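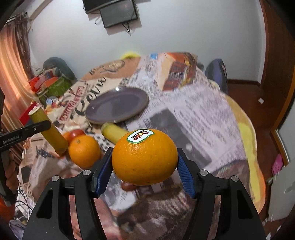 Seit ein paar Wochen bringe ich einem Roboter bei, einen Tisch aufzuräumen, und ich habe selten etwas gemacht, das so simpel aussieht und mich abends so gründlich müde zurücklässt. Man nimmt zwei Handgreifer, in jede Hand einen, und führt die Aufgabe vor. Greifen, anheben, ablegen, von vorn. Die Kamera am Greifer schaut mit, und aus vielen solcher Durchgänge soll später ein Modell lernen, wie man Obst und Gemüse auf einen Teller bringt. Am liebsten mag ich die Durchgänge mit der Orange. Sie sitzt zwischen den blauen, gerippten Polstern, links und rechts ein Finger, und wenn man sie sauber in der Mitte erwischt, spürt man das bis in den Daumen. Der Aufkleber von Dole steht dabei fast auf dem Kopf, was mir beim ersten Anschauen gar nicht auffiel und inzwischen meine liebste Orientierungshilfe ist: Ich kann beim Durchsehen sofort erkennen, wie herum ich die Frucht genommen habe.

Angefangen hat das Ganze im Juni mit einer Mail von Nhung Kim, die bei Trarnesden die Aufnahmen koordiniert. Ob ich Lust hätte, Greifbewegungen vorzumachen, Vorkenntnisse nicht nötig. Ich habe in meinem früheren Leben Uhren repariert und dachte, mit ruhigen Händen wäre ich gut dran. War ich auch, nur eben viel zu langsam! Meine ersten Durchgänge sahen aus, als würde ich eine Bombe entschärfen. Nhung schrieb mir zurück, ich solle bitte so greifen, wie ich zu Hause nach dem Frühstück abräume, und dann lief es.

Was ich bis dahin völlig unterschätzt hatte: wie viel man beim Greifen entscheidet, ohne es zu merken. Nimmt man eine Tomate in die Hand, stellt sich der Druck von selbst ein. Mit dem Greifer muss ich das über den Hebelweg machen, und der fühlt sich bei jeder Frucht anders an. Eine Orange verzeiht einiges, die darf man ruhig beherzt packen. Bei Tomaten gehe ich ganz langsam zu, bis die Polster anliegen, und dann noch einen Hauch weiter. Gurken sind eine Wissenschaft für sich – wer sie zu weit am Ende fasst, dem dreht sich das andere Ende weg und zieht eine hübsche Kurve über den halben Tisch. Zu zweit geht es besser, also mit beiden Greifern: einer hält, einer rückt nach. Das sind auch die Durchgänge, die am meisten Spaß machen, weil man wirklich anfängt, mit den Dingern zu denken.

Bis heute habe ich 515 Durchgänge abgegeben. Davon sind die ersten 100 vermutlich eher Unterhaltung als Lehrmaterial, aber Ivars Eglītis, der bei uns die Daten sichtet, hat nur einen kleinen Teil aussortiert. Er will auch die unschönen haben, solange sie ehrlich zu Ende geführt sind. Rutscht eine Frucht weg, hole ich sie mir wieder und mache weiter. Genau dieses Nachgreifen fehlt nämlich in vielen Aufnahmen, sagt er, und dann steht der Roboter nachher ratlos vor einer Orange, die zwei Zentimeter weiter links liegt als gedacht. Seit ich das weiß, ärgere ich mich über Patzer überhaupt nicht mehr. Ich freue mich fast ein bisschen, wenn mal etwas davonrollt.

Meine Routine sieht inzwischen so aus: acht Durchgänge am Stück, dann fünf Minuten Pause, Handgelenke ausschütteln, etwas trinken. Nach jeder Pause lege ich alles neu hin, mal die Gurke quer, mal die Orangen nebeneinander, mal den Teller an eine andere Stelle. Die Unterlage darf gern bunt sein. Ich hatte anfangs ein einfarbiges Tuch im Kopf, schön ordentlich wie im Labor, aber ein Modell, das nur Weiß kennt, kommt ja auf keinem normalen Tisch zurecht. Also Zeitungsdruck, Muster, Schrift kreuz und quer. Mir gefällt das sowieso besser.

Vor kurzem durfte ich dann in Hemasthorpe zum ersten Mal die andere Seite ausprobieren, die Fernsteuerung. Da sitzt man vor zwei kleinen Führungsarmen, und die großen Arme drüben machen jede Bewegung mit. Myung-ja Yoo hat mir das Pult eingestellt und mich ungefähr eine Tasse Kaffee lang machen lassen. Ich war begeistert und gleichzeitig erstaunlich schlecht! Die Verzögerung ist winzig, aber die Hand merkt sie, und vor allem fehlt mir das Gefühl in den Fingern. Mit dem Handgreifer spüre ich die Schale, am Pult sehe ich sie nur. Dafür weiß man bei der Fernsteuerung sofort, ob der Arm überhaupt dorthin kommt, wo man ihn haben will. Mit dem Handgreifer verrenke ich mich manchmal in Haltungen, die kein Roboterarm mitmachen würde, und merke es erst, wenn Ivars mir eine Liste schickt.

Myung-ja schwört auf das Pult, ich bleibe vorerst beim Handgreifer. Man kann ihn überall hin mitnehmen, auf den Küchentisch, auf den Boden, zu Freunden, und nach einer Stunde vergisst man fast, dass man ihn in der Hand hat. Als Nächstes stehen Dinge an, die nachgeben: Brötchen, Weintrauben, eine Tüte Reis. Vor den Weintrauben habe ich Respekt. Falls jemand von euch schon mal Trauben mit zwei Fingern und einem Hebel von der Rispe gezupft hat, schreibt mir bitte, wie ihr das hinbekommen habt!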